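The Shake Corner

I finally gave in and made myself a proper spot for protein shakes (my old system was one cabinet for powder, another for cups, and a lot of grumbling before work). Now it all lives at the back of the butcher-block counter, right up against the wall, and I love it! The big tub of Vega Sport goes at the far left, then the bottles, with the tall red one first in line. My clear shaker with the navy flip-top lid gets the most use by a mile.
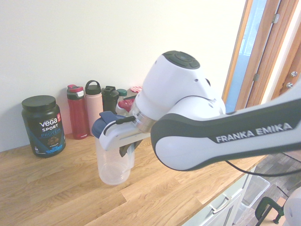 What goes in mine

Cold water first, then one scoop, then half a banana mashed with a fork if I'm not rushing. Shake for 30 seconds, let it sit a minute, shake again. Bożena Sadowski wrote in to say she adds a spoonful of peanut butter, and I tried it on Saturday, May 3, 2025 and went back for seconds. Rinse the cup right away, please, and leave the lid open while it dries. Send me your own mixes before the July issue and I'll try as many as I can stomach!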